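Table things, March

Quick one tonight, kettle is on and I've got 888 other things to do. Finally getting the dishes page up. People kept asking after the last gallery (the one with the chairs) what we eat off, and whether the plates from Uvville were worth the drive. Short answer yes. Long answer is this page.

For anyone new, we moved into the Dromell place with almost nothing for the kitchen. One saucepan, a bread knife, a box of mismatched forks from Koen Kramer's mother. Everything since then has been bought slow, one or two pieces at a time, mostly secondhand or from the seconds shelf. No matching set. I don't want one. Had a matching set once, broke the good bowl in the first week and then spent two years being mad at the rest of it.

Rules I go by, loosely:

Has to stack or nest with something we already own.
Has to survive me washing up in a hurry.
Beige, cream, or blue. That's it. Koen tried to sneak in a red mug and it now lives at his office.

OK pictures. Clik through, there's only a couple, more when I get to it.

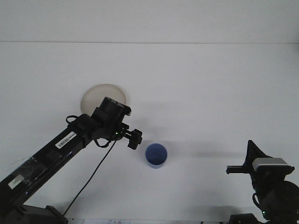 Blue cup, beige plate, white table.

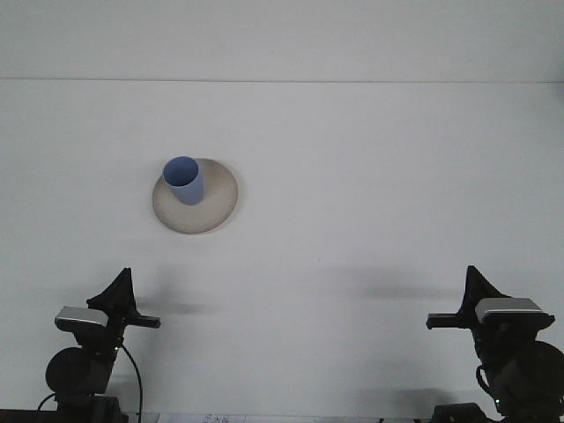
Breakfast is the meal I care about, so that's what I buy for first. Toast, something soft, coffee, done by 6:30 if I'm lucky. I wanted a cup and a plate that could go out together every morning without me thinking about it, and I went back and forth on color for ages. Cream with cream looked like a hospital tray. Dark blue was too heavy, I tried it, gave it to my sister. The light blue standing on the plate in the second picture is the pairing I'd been after, that soft periwinkle next to the sandy speckle, and the thin tan line on the lip of the plate warms the whole thing up. Would not have picked them out together in a shop. Cup is plastic by the way, plate's ceramic, and I know some of you have feelings about mixing those. I don't.

Also no handle on the cup. Took getting used to. Handles are what I break, every time, so fine by me.

Prices, as asked: plate was 6 dollars off the seconds shelf in Uvville, couldn't find a thing wrong with it. Cup was 5 from the Ross street sale, the lady wanted seven and then it started raining. If you go to Uvville go in the morning, the good shelf is at the back past the planters and it gets picked over by lunch. Cash is easier. Bring your own newspaper for wrapping, they run out.

Care notes, since three of you emailed:

Speckled glaze hides crumbs, which is a plus or a minus depending who's coming over. Wipe it anyway.
Light colored plastic will stain if you leave tea in it overnight. Baking soda and a damp cloth, ten minutes, rinse.
I don't microwave any of it.

The table question: yes it's white, yes it shows everything, no I would not go back to dark wood. Plates look better on it and I can see what I missed when wiping. We had the old Dellent table before, lovely thing, stamped 1874 on the underside and wobbled like a boat. It's in the hall now with the mail on it.

Next up is bowls. I have my eye on two at the Uvville place, one is a bit too deep for cereal but the color is right, will report back. After that maybe glasses, if Koen ever agrees on glasses. If you've got a tip for small side plates in cream, not shiny, leave it below, I do read them even when I'm slow to anwser.

Comments (5) Shares (6)

Back to top | Contact | © All photos and text, please ask before reusing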